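Drallness pool to stay open through winter

The outdoor pool at Drallness will stay open past the end of the season for the first time, after the council voted to pay for heating and extra staff until spring.

The 7-lane pool normally closes once the school swimming carnivals are over. Under the plan passed this month, lap swimming will run every morning from 6 am, with the gates shut at 1 pm. Afternoon sessions will go ahead only in the school holidays.

Towel hire will continue at the front counter, with a refundable deposit. Swimmers who bring their own are asked to take them home, as the lost property shelf was full by February.
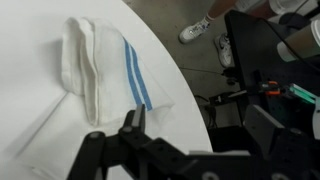

Drallness Local, page 7

Council aquatics manager Asabe Aliyu said the winter opening had been asked for by lap swimmers, physiotherapy patients and parents of children in squad training.

"We had people driving over to Kedance three mornings a week because there was nowhere to swim here after autumn," Ms Aliyu said. "It's a long trip in the dark, and the Kedance pool is busy enough with its own members."

The water will be kept at 27 degrees. A new heat pump was put in last year by local firm Grureo, and the council's engineers say it can hold that temperature on all but the coldest nights. Covers will go on at closing time and come off half an hour before the gates open. On mornings of heavy frost the start may be pushed back to 7 am, and a notice will go up on the council website the night before.

Entry prices will stay the same. Summer season passes will not carry over, but pass holders can buy a winter pass at the concession rate if they do so before the end of the first month. Multi-visit cards that have not been used up will be honoured.

The kiosk will be closed apart from a coffee cart run by the Haruna bakery, which will park near the turnstiles until 10 am. The bakery already runs a cart at the Saturday markets and will sell the same rolls and slices at the pool.

The toddler pool and the slide will be drained and fenced off. Councillors were told both need new tiles and that the work is easier to do while there are fewer children about. The grass hill on the eastern side will also be closed for reseeding.

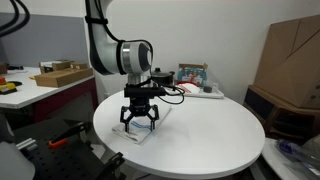 Change rooms and showers

The biggest complaint in the council's survey was the change rooms, which are open to the sky and have cold floors. A roof will be added over the women's side first, then the men's, with both finished before the coldest part of the year if the weather allows. The family change room already has a roof and can be used by anyone in the meantime.

Hot showers will be limited to three minutes at a time by a push-button timer. Ms Aliyu said the old hot water system could not keep up when a full squad came out of the water together.

"You can press the button again, we're not going to stop you," she said. "It just gives the tank a chance."

New hooks and benches are on order. The lockers will be repaired where possible, and any that can't be fixed will be taken out. People who have left padlocks on lockers over summer should remove them by the end of the month or they will be cut off.
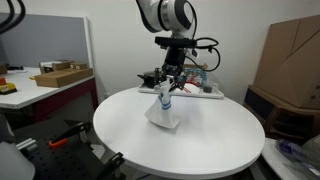 Parking will be easier than in summer, with the gravel overflow area kept open and two new lights put up along the path. Cyclists can use the rack inside the gate.

Not everyone on the council was in favour. Opponents said the money would be better spent on roads and drainage, and asked for attendance numbers to be reported each month. That was agreed to. If the pool draws fewer than 100 swimmers a day on average, the matter will come back to council before another winter is funded.

Squad training will use three lanes on school mornings from 6 am until 7.30 am, leaving four for the public. Aqua aerobics moves to 11 am. There will be no learn-to-swim classes outdoors until the warmer weather, and families already booked in will be offered a place in the next summer intake or a refund.

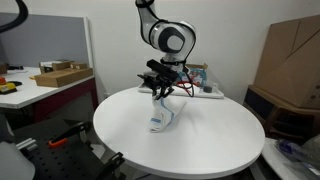
Asabe Aliyu

The aquatics manager will be at the pool office from 9 am until noon during the first week of the winter season to answer questions and help with passes. Questions can also be left at the council front desk. Lane bookings for clubs and schools need to be made in writing.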